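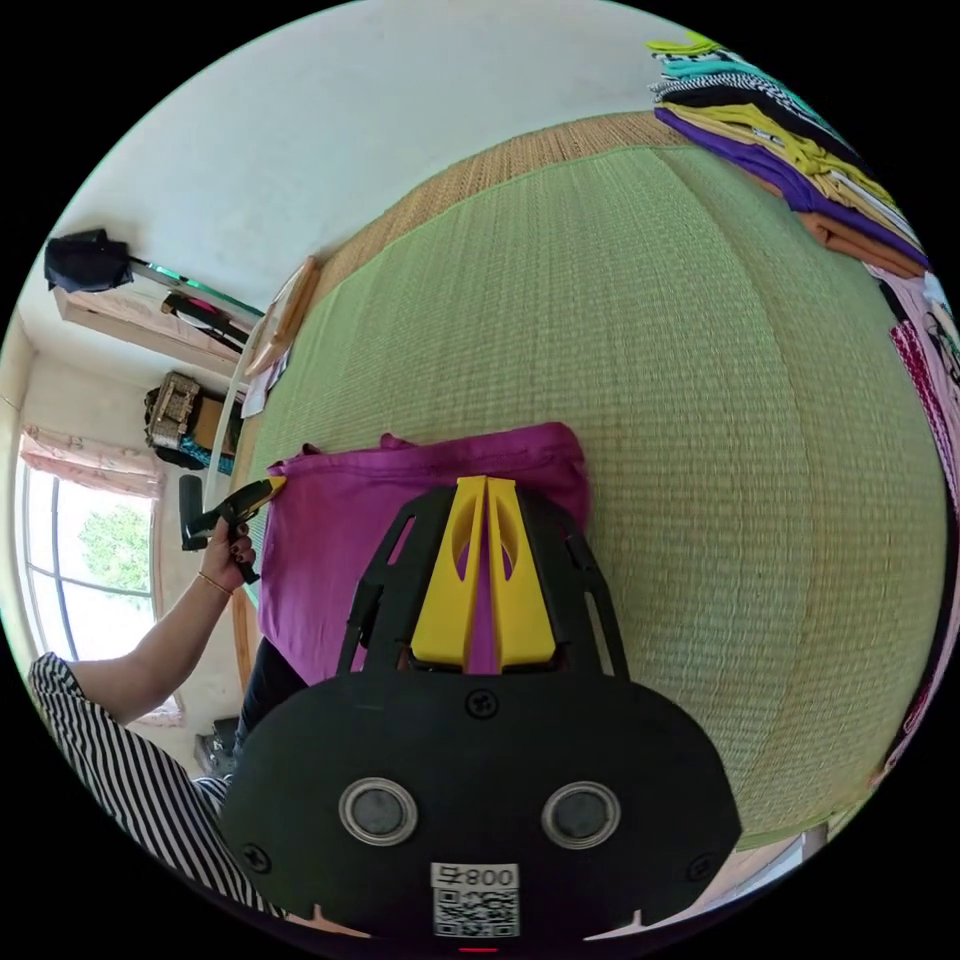 Folding station in the bedroom set, a gripper in each hand.

Visit report: Pravbridge gripper trial
Alaric Escobedo, 3 August 2020

I spent most of a day with the Pravbridge group, who are choosing a hand-held gripper for recording household tasks. Two designs are left from the five they had in March, known in house as Kincaid and Cadum. I went to see how each one handles clothes, as we have the same decision to make at Zullstead before winter.

The visit began in the workshop with a short talk about weight. Kincaid is 508 grams with the handle fitted. Cadum is almost 800 grams, most of it in the grip. The lighter one feels better for the first few minutes. After half an hour I had stopped noticing a difference in weight but I did notice the trigger on Kincaid, which is stiff and sits too low for my hand.

Next came bench tests on towels and socks. Both grippers use soft slotted fingers, and both picked up a single layer of towel on most tries. Thin socks were harder. Cadum tended to take the bench cloth along with the sock. The staff told me they had tried shorter fingers and gone back to the long ones.
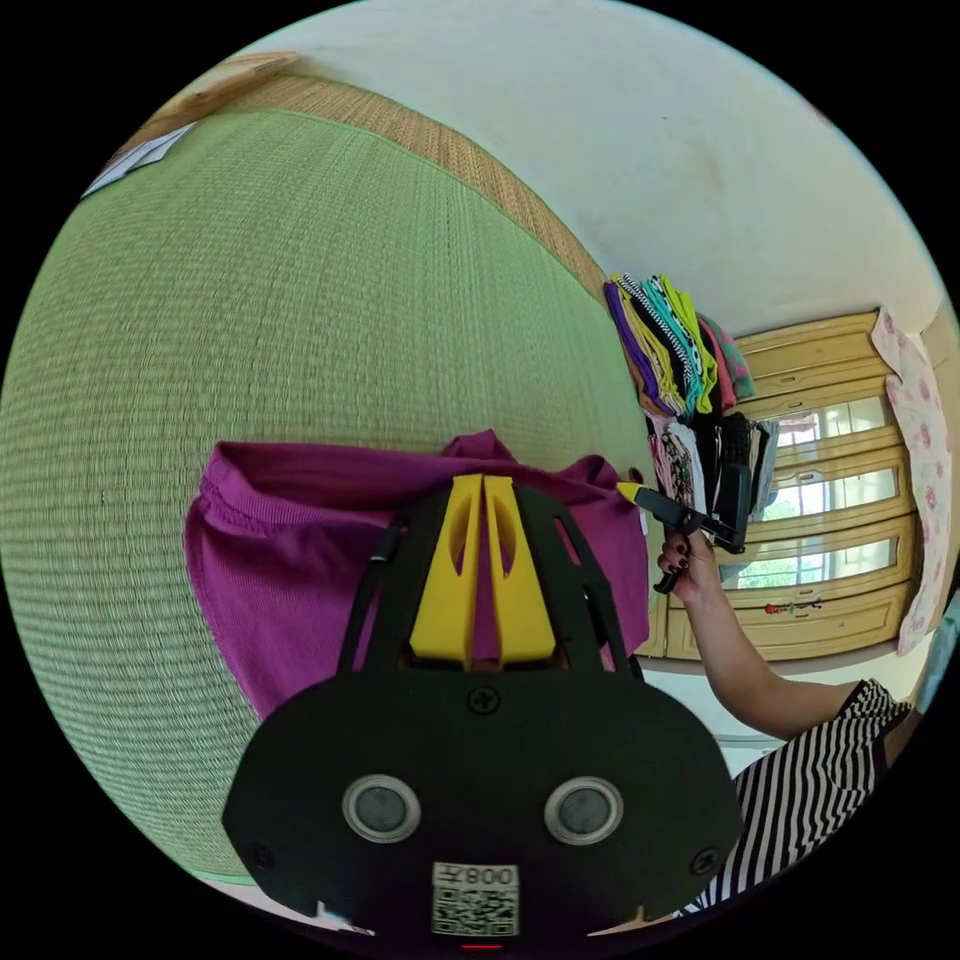 Shirts are the task the group cares most about. A flat bench makes folding too easy, so they work on woven mats, where the surface has some drag and the fingertips can catch in the weave. Knit fabric stretches when one hand pulls before the other has closed. The operators are taught to pin one side first, then bring the second gripper in low from the edge. I tried this with an old T-shirt and needed four attempts to get a fold I would have put in a drawer.

The camera question is still open. A wide lens keeps both hands and the clothes in view, but straight edges bend badly toward the rim and small folds there are hard to judge. A narrower lens was tested in March and lost the other hand too often. They plan 300 recordings with each lens before deciding.

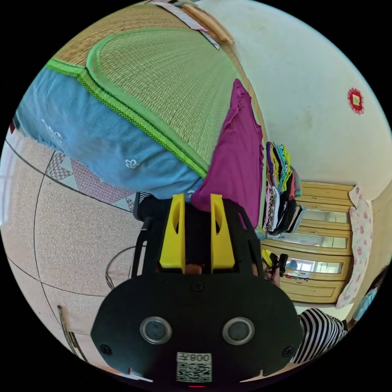

Cables came up several times during the day. Kincaid's runs down the outside of the arm and can snag on loose cloth. A clip is on order. I also asked about wear, and was shown a set of fingers after 500 closings with slight whitening at the base of the slots. Replacement takes two screws and a couple of minutes.

I left with a loan form for one pair of Kincaids and the drawings for a softer trigger spring. The Cadum pair is promised to another team until the lens tests are done.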